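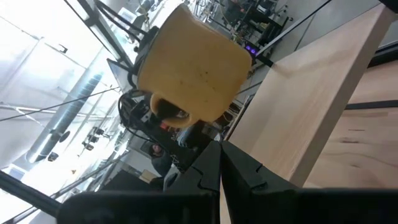
图1 芥末黄色陶瓷杯，杯身釉面上有几个深色小点，杯里有深色饮料

首页 产品 订单查询 保养说明 提交问题 我的工单

工单标题：Dallus 系列杯子，釉面出现深色小点，擦不掉
产品：Wanditz Dallus 陶瓷杯，300毫升，芥末黄
数量：2
状态：已解决

一、问题说明（提交人填写）

您好。我在一月买了两个你们的 Dallus 杯子，颜色都是芥末黄。中文不是我的母语，如果有的词用得不对，请原谅，也请直接问我。

我的问题是：其中一个杯子的外面有几个很小的深色的点。它们在杯身上，不在杯口，也不在里面。杯子刚到的时候，我没有注意到它们。但是我必须说清楚，我那时候也没有很仔细地看，所以我不能确定它们是新的还是旧的。

我每天用这个杯子喝咖啡，在工作的地方用，有时候也带回家洗。我把它叫做“一号杯”。另一个杯子（“二号杯”）放在家里，用得比较少，我在二号杯上没有找到这样的点。

我想知道三件事情：
1. 这些点是脏东西，还是釉的一部分？
2. 如果是釉坏了，用这个杯子喝热的饮料还安全吗？
3. 如果可以去掉，应该用什么方法？我不想把光泽擦坏。

我已经做过的事情：
- 用温水和普通的洗洁精洗，软海绵，没有变化。
- 用湿的布擦，点还在，布上没有颜色。
- 放进洗碗机洗过一次，用的是 Zulex 洗碗块，没有变化。

我附上了一张照片。杯子里有饮料，小点在外面的釉上。

二、支持部第一次回复

您好，感谢您写得这么详细。

照片已经收到。从照片上可以看到几个小的深色点，但是只看照片，我们不能判断它们是在釉的表面，还是在釉的下面。请您帮忙做下面的检查，按顺序做，每一步以后请记下结果。

第一步：把杯子倒空，洗干净，完全晾干。
第二步：洗干净手，用指甲轻轻地划过每一个点。请告诉我们，您感觉到的是凸起、凹下，还是完全平的。
第三步：用小苏打加一点水，调成糊，涂在点上，等十分钟，然后用软布擦掉，冲水。
第四步：在白天的窗户旁边看，点的边缘是清楚的还是模糊的。

请不要用钢丝球，也不要用砂纸。有的顾客用过3,000目的砂纸，觉得它非常细，不会有问题，可是釉的表面还是会变暗，变暗以后我们没有办法修复。

另外请看一下杯底有没有印字，印的是什么。

三、提交人补充

谢谢你们的回复。我做了全部步骤，结果写在下面。

第一步：做了。晾了一个晚上。

第二步：我划了所有能找到的点。大部分是完全平的，指甲没有感觉。有一个点我觉得有一点点凸起，可是非常小，我试了三次，有一次没有感觉到。所以我写“不确定”。

第三步：小苏打糊涂了十分钟，后来我又多等了五分钟（对不起，这不是按照说明做的，我在接电话）。擦掉以后，平的点没有变化。那个“不确定”的点没有了！布上有一点棕色。我想它是干了的咖啡，和别的点不是一样的东西。

第四步：剩下的点，边缘比较清楚，可是颜色不是全部一样深。有的是深棕色，有的差不多是黑色。

杯底印着 Wanditz，下面还有一个小的字母 J。我不知道 J 是什么意思。二号杯的杯底也有 Wanditz，但是没有 J。

我还有一个新的观察。我把两个杯子放在一起比较，一号杯的黄色好像暖一点，二号杯的黄色好像浅一点。买的时候我以为它们是完全一样的。这不是投诉，只是我想写得完整。

四、支持部第二次回复

杯底的字母帮助很大。J 表示这个杯子用的是 Jeon 釉料，另一个没有字母的杯子用的是我们以前的配方。两种釉料我们同时卖过一段时间，所以您的一次订单里面可能各有一个。颜色有一点差别也是这个原因。

Jeon 釉料里含有铁的颗粒，烧的时候会在表面留下深色的小点。这些点在透明的釉层下面，所以指甲划过去是平的，也洗不掉。您的检查结果和这个情况符合。

回答您的三个问题：

1. 剩下的平的点是釉的一部分，不是脏东西，也不是损坏。您用小苏打擦掉的那一个是表面的污渍。
2. 可以继续喝热的饮料。如果以后您看到裂纹，或者指甲可以卡进去的小坑，请停止使用，再联系我们。
3. 平的点不能去掉，请不要试更强的清洁剂。

我们同意，商品页面上应该写明会有小点。页面的文字已经交给负责的同事修改。

如果您不喜欢有小点的杯子，可以换成没有 J 的一个，运费由我们付。请告诉我们您的选择。

五、提交人回复

谢谢，现在我明白了。我不换。知道它不是脏的以后，我觉得这些点挺好看，而且在工作的地方很容易认出自己的杯子，别人也有黄色的杯子。

还有两个小问题，希望可以在同一个工单里问。

第一，杯子里面，在饮料的高度，有时候留下一圈棕色。用小苏打也可以吗？还是里面应该用别的东西？

第二，我以后继续用洗碗机可以吗？保养说明里写“建议手洗”，我不太懂“建议”在这里是必须，还是只是更好。

六、支持部第三次回复

第一个问题：可以，里面和外面是一样的釉。把小苏打糊涂在那一圈上，等十分钟，用软海绵擦，再用清水冲干净。如果颜色很深，可以重复一次。喝完以后马上用水冲一下，那一圈就不容易留下来。

第二个问题：“建议手洗”的意思是更好，不是必须。您可以用洗碗机，请放在上层，不要让杯子碰到别的陶瓷或者金属的东西。Zulex 洗碗块可以用，一次一块。时间长了，光泽可能会比手洗的杯子差一点。

保养说明里的这一句，我们也会请同事改得更清楚。

七、提交人最后的留言

一圈棕色的问题已经试过，擦一次就干净了。二号杯我也一起洗了，虽然它不太需要。

我检查了一号杯的杯口和把手，没有裂纹，也没有小坑。我会继续用它。

这个工单可以关闭。如果别的顾客有一样的问题，我同意你们公开我的照片和这些文字。有写错的地方，你们可以改。

处理记录
原因：Jeon 釉料的正常铁点，另有一处表面污渍
处理：说明原因，小苏打清洁，没有换货
后续：商品页面加上“釉面可能有深色小点”；保养说明改写“建议手洗”一句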